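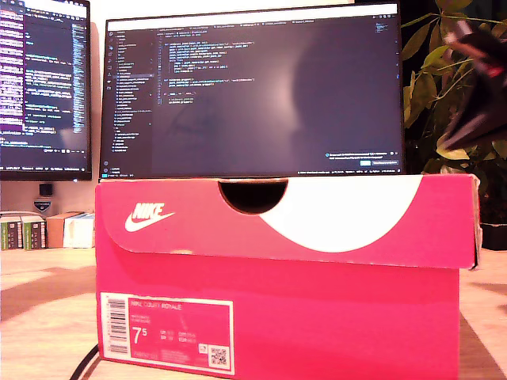
The Marnament is our club's entry for the Stotora student meet, where a gripper has to open a lid, leave it open, and come away without taking the box along. Soltness, our controller code, runs to 1591 lines now, and a good share of them are comments apologizing to other comments. The pink Nike shoebox is a size 7.5 and has a finger hole in the lid flap, a generous target for a beginner. We told the school it was a precision instrument and they approved it. Page last updated 28 Oct 2018.

The gripper has two fingers and, since April, 2 rival theories of how they should close. Both theories have a slide deck. The Chamoun workshop lends us bench space and stays out of it.
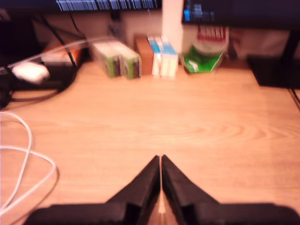
How many practice runs does a team need before the meet?
The rules ask for 260 logged attempts, and we have 670 - a number that says more about our attempts than our diligence.

Fingertips get checked for alignment before each set, then again after somebody bumps the desk.

New members are welcome at any level. Bring a laptop, a tolerance for cables and a box with a lid. Shoes optional, though the school would like us to mention that footwear is required in the workshop.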